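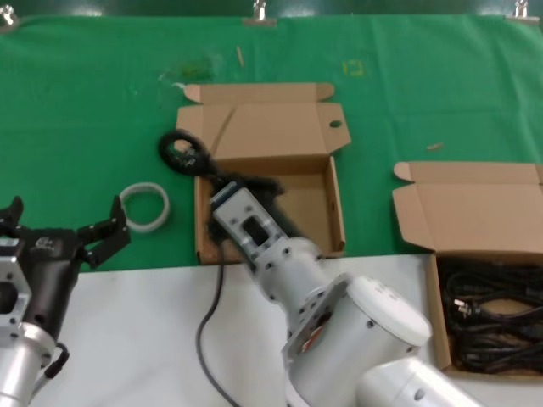 Section 6: Packing the Cables

Welcome to the fun part! Your Hallura cable cartons ship flat, and once you get the hang of folding and filling them you'll want to box up every stray cord in the building. Set aside an hour for your first batch.

Before you begin

Cover the table with the cloth mat and clip it along the far edge. A cloth that's held down won't creep when you pull a carton toward you, and it's so much nicer to work on. Keep two cartons going at once if you have the room — one to fill, one waiting for its lid.

CAUTION: Unplug every cable before you coil it.

Filling a carton

1. Fold the carton along its creases and stand the lid up behind it. The round hole belongs on the lid.

2. Coil the cable in wide, easy loops. Tight bends are hard on the wire, so let it go where it wants to go.

3. Lower the coil into the carton and feed in whatever hangs over the side. A bit of a tangle at the front is fine at this stage!

4. Turn the plug so the prongs lie flat along one side, then tuck in the side flaps and close the lid.

NOTE: The Belleck size is for cables up to 6 feet. Use the Mulligan size for anything longer, and never force a lid shut.

5. Open out the next carton on the mat and check the tabs and the small round hole. Scraps of cardboard collect quickly, so brush them off the cloth as you go. 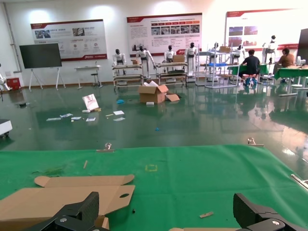
6. Label the closed carton and stack it with the hole facing you. Stacks can go up to 6 cartons high.

Storing your cartons

Keep unused flats dry and lying down. A bundle holds 48, and they'll stay crisp for years on a good shelf. Spare lids and labels can be ordered from our Drundurport store — ask for the refill pack.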